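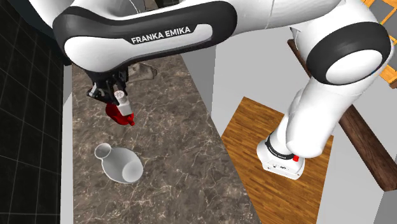

I want to write down what went wrong with our kitchen task last week, while I still remember the details. It will be a few posts. Maybe it saves somebody else two days.

The setup: simulated kitchen, one Franka arm, long marble counter. The policy has to pick things from the counter and put them down in a new place. We call the test set Pokville. It was running well since October, so I did not expect problems.

Then Aldana Villalba saw in the logs that 19 runs were marked as success, but the final position of the object was wrong in 11 of them. In the log everything was green. This is the kind of fault I like least.

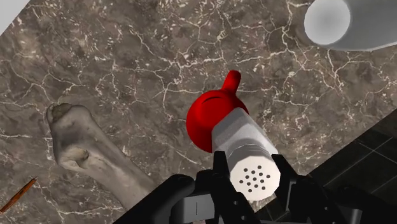

The success check was the first problem. It asked only one thing: is there contact on both fingers, and is the object higher than at the start? It did not ask which object. So when the gripper holds the salt shaker and there is something red and round right at the far end of it, the check has no opinion about that. Both could go up together and we would still write "grasp OK" for the target.

The second problem was mine. When I changed the physics step, I forgot to change the release timer. The timer counts steps and not seconds, so the gripper opened too early, when the object was still in the air. With a bottle you get a fall. With a soft thing you see almost nothing, so I did not notice.

Why this matters outside of simulation: the same check was going to be used on the real arm at Fuentealba. An arm that believes its hand is empty will move fast. I don't want to stand near it.

I stopped the transfer on the same evening and wrote to Matvii Zakharchenko. He was not happy about the schedule, but he agreed.

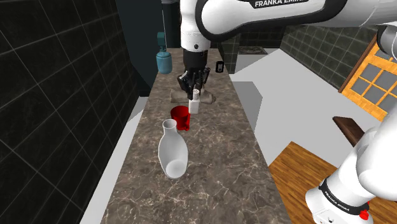

Kaiwen Li replied that a stricter check will only hide the timing error, and that I should first make the timer use seconds everywhere, then run the old check again and compare. Otherwise I will never know which of the two faults spoiled which run.

I think this is right, and I did it in the wrong order. So now I go back – timer first, with the old check, same seeds. After that the new check, which compares the object ID at both fingers and looks at the final position two seconds after release.

If you use a step counter for anything that touches the gripper, please search your code for it today. I found two more of them in ours.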